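In Defense of Eating the Same Lunch Every Day

I have eaten pretty much the same lunch for going on six years now, and I'm tired of being treated like I need help. It's rice, an egg, whatever green thing is in the crisper, and a spoonful of the chili crisp my neighbor makes. Some days there's a pickle. When I worked at the insurance office over in Gernuvbridge, people would lean over the partition and say "again?" like they'd caught me in something. A woman in claims once offered me half her burrito in the kind of voice you use with a stray dog. I like my lunch! I look forward to it starting at about 10 in the morning, and I wonder how many people with a different lunch every day can say the same.

So this is my case for it, and you can yell at me in the comments.

The way I see it, most of us got sold an idea that food has to be a little event. You open your phone and there's somebody layering a salad in a jar, and a week later the same person is telling you jars are over. My sister-in-law (love her, she knows this is coming) has a shelf with thirty-some cookbooks, and she ends up ordering noodles three nights out of five because picking a recipe wears her out before she's chopped an onion. I've watched her stand at that shelf with her coat still on. She had all those choices and she was starving.

I grew up in Brircombe, where my mother packed the same thing for my dad until he retired, and I never once heard him call it boring. He called it lunch. He had a thermos of soup and two slices of bread with butter, and if you'd handed him a poke bowl he'd have thanked you and given it to my uncle. I don't want to get misty about it, because my mother did all that packing and didn't get thanked a whole lot. But I do think he had something figured out about not asking too much of noon.

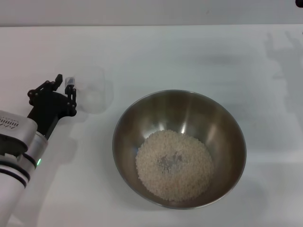
People assume the same lunch means you stop noticing it, and for me it's gone completely the other way. I know my rice now the way you know a coworker. I know it wants a bit less water in August, and I know the cheap bag from the place by the bus station breaks up if you so much as look at it hard. A shallow layer of short grains in the bottom of a steel bowl doesn't look like much, I'll give you that, and before it's cooked I always think it's going to be too little. It never is. Six years and my eye still hasn't learned! I've started cooking it in the evening and letting it sit overnight in the fridge, which makes it better for frying with the egg, and that's a thing I only found out by being dull enough to try it forty different ways.

My friend Dalia Chraibi disagrees with every word of this. Dalia's position is that life is short and there are a lot of soups. She keeps a list on her fridge of dishes she hasn't made yet, and when I was over in May she was up to something with preserved lemons that took her until nearly ten at night. It was delicious, I had thirds, and I'd also have been happy with toast at seven. She told me I was wasting my mouth. I've thought about that phrase a lot since then and I still can't tell if she's right.

Here's where I'll give her some ground. There's a kind of sameness that's just being worn out. I went through a stretch after my divorce where I ate crackers over the sink, and that was the same every day too, and I wouldn't wish it on anybody. If you're eating one thing because you can't face deciding, or because it's all you can afford, then please don't let some lady with a blog tell you it's a philosophy. I've got a full fridge and a working stove. I get to pick my rut, and I know that's a luxury.

The money does matter, though. I sat down with my bank statements last winter, which I do not recommend as an evening activity, and worked out what I'd spent on bought lunches in my last full year before I started packing. It was $3,112. I added it up again because I figured I'd hit a wrong key. My lunches the year after, eggs and chili crisp and all, came to $1,255, and that's with me being fussy about eggs. I put the difference toward my car's transmission, so nobody needs to picture me on a beach.
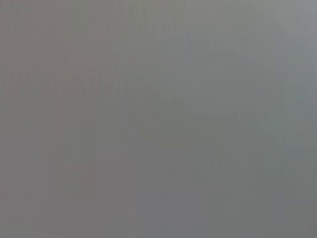

Gray, for days when gray is plenty.

My other argument is harder to make without sounding like I've joined something. I think it's nice to have a part of the day that doesn't want anything from me. My mornings are full of little decisions, and half of them are somebody else's that got forwarded to me. By noon I've picked fonts, answered the dentist, and worked out which bill can wait. Then I open the lid and there's no question in there at all. I eat it by the window. Sometimes I read and sometimes I just watch the guy across the street lose his fight with his hedge.

And it leaves me with more appetite for the meals that ought to be different. I'm a terrific dinner guest! Put anything in front of me, I mean it, I'll eat the eyeball. When my old boss retired we all went out for a long fancy tasting menu, and I was the only one at the table who got truly excited about the foam. Everybody else had already had an interesting lunch.

I tried variety again this spring, to be fair to the other side. I did two weeks, a new lunch each day, with a shopping list and everything. A couple of them were great (there was a cold sesame noodle thing I'd make again for company). I also threw out most of a bunch of dill, half a can of coconut milk, and a whole fennel that I'd bought with real hope. On the second Monday-type day, when I was low and it was raining sideways, I opened up a chickpea wrap and felt like I'd been sent to eat with strangers.

I went back to the rice the next day. The pickle was a little past it but I ate that too.

COMMENTS (4)

Suqin Peng
My grandmother ate congee every morning until she was 94 and would have found this whole essay very strange. Why would you write about it? You just eat it. I enjoyed it anyway.

Brayan Cáceres
Beans and rice, same container, since my first job. My wife says the container should be retired with honors. Which chili crisp? Does your neighbor sell it?

Natsumi Takeda
I'm with Dalia, sorry. There ARE a lot of soups. But $3,112 made me put my wallet back in my bag this afternoon, so thanks for that I guess

Hongmei Liao
Overnight rice yes, but leave the lid off for the first little while or it gets sticky. And fennel keeps longer if you cut the tops off!

Shared 10 times | 4 comments

Contact | Copyright, all rights reserved | Back to top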